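Trying out the Omov gripper kit
Project report by Estela Insaurralde, 12/02/2026

For my project I reviewed the Omov hand-held gripper kit, which our department has on loan from Tokarz. You squeeze the handle, the two fingers close, and the software keeps a record of the movement so an arm can copy it later. I'd wanted to get my hands on one since November!

Setting up was quick, once I found the right cable. I chose plastic bottles laid on their sides as my test objects, as they roll, they shine and they all have different labels (quite a challenge for any gripper). 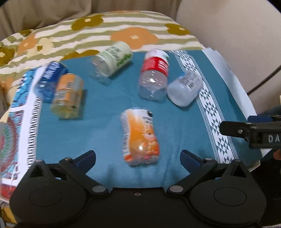
I recorded 200 grasps in all and kept notes on each. The finger pads are my favourite part, really grippy without squashing anything. My wrist did get tired after 59 goes, so I took breaks from then on. The manual is the weak point: calibration gets half a page and I had to read it three times.

Next term I want to reach 600 grasps and try the Kanddale fingers, which are longer.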